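Sunday, March 23, 2025

Back home, boots off, feet up on the radiator, and I can still hear engines. I always can the night after a race day. It's a sort of hum that sits behind the fridge noise and goes away by Monday lunch.

So. Gilness, round one, first meeting of the year. I got up at ten to five and had toast over the sink and was on the road before it was light, which felt heroic until I got stuck behind a gravel truck for the whole of the valley. By the time I'd parked, the first practice was half over and I'd missed Dagný's out lap in the new car. I was so annoyed! I'd talked about that out lap all winter.

She was already quick though. I got to the fence at the hairpin just as she came through, car number 44, still in that dull primer gray because the paint isn't finished, and she was braking so late that the man next to me said a word I won't write down. Last year's car used to wag its tail under braking like a happy dog. The new one just stops. Henryk has put the battery lower or the seat further back or both, he explained it to me twice and I nodded twice.

Qualifying was a mess. It rained for five minutes, exactly over the back straight and nowhere else, and half the field went out on slicks anyway. Mieke Schouten spun on her first flying lap and collected a foam marker, drove a full lap with it stuck under the nose, and still ended up on the front row. I have no idea how. Llinos Bellis took pole, of course, because Llinos Bellis could take pole in a wheelbarrow. Dagný was fifth. She'd had a better one going but there was a yellow at the last corner and she lifted, properly lifted, and two of the others very obviously didn't. Henryk went over to race control with his jaw sticking out and came back with it in again. Nothing doing. Fifth it was.

Lunch was a cheese roll in the car with the heater on. I meant to read the new rule sheet but I fell asleep with it on my chest and woke up to somebody testing the PA.

Race one was short and not very nice. Dagný got boxed in at the start behind the Ingvarsson car, which bogged down so badly I thought it had switched itself off, and she came out of turn one in ninth. Then it was just a long grind back up. She finished sixth, which isn't bad from ninth, but she got out and walked straight past everyone with her helmet still on, and I know better than to follow her when she does that. I bought her a tea and left it on the wall.

Race two, though! Oh, race two. I'm still grinning. The grid comes from the race one result, so she was sixth again, and this time she went left when everyone went right and she was third before the bridge. Then she sat behind Mieke for lap after lap. I had my hood up and my fists in my sleeves and I was making a noise like a kettle. Mieke defended beautifully, I have to say, never nasty, just always exactly where you didn't want her. On the second to last lap Dagný showed her nose on the inside at the hairpin, backed out, got a better run off the corner and went by on the straight like it was nothing. Second! Llinos was miles up the road and I didn't care one bit.

There were 647 paid at the gate, they read it out at the prize giving, and it sounded like every one of them was clapping. Wilma Van Damme handed out the cups in her big green coat and called Dagný "Dagmar," and Dagný said thank you very much. She let me carry the trophy to the van.
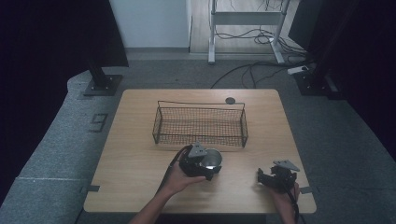 The wire basket, black mesh, on the tan table.

Drove home the long way because I'd had enough of gravel trucks. Stopped for gas at the place with the good donuts and they were out of donuts. The car has now done 1,406 miles since the oil change, which I only know because I wrote it on a bit of tape and stuck it on the dash, and I'm quite proud of that system.

Things I want to remember for the next round. Take the folding chair, the one with the back. Take two pairs of gloves. Ask Henryk whether the Zomiva tires are really going to be allowed or whether that's just paddock talk, because Llinos's lot were looking very smug about something. And leave at half past four – I am not missing another out lap.

Dagný texted just now. All it says is "HE BRAKED THERE AND I DIDN'T," and I've been trying to work out who "he" is. She passed so many people today. I'll ring her tomorrow after work.

Bath, then bed. I've got mud in my ear.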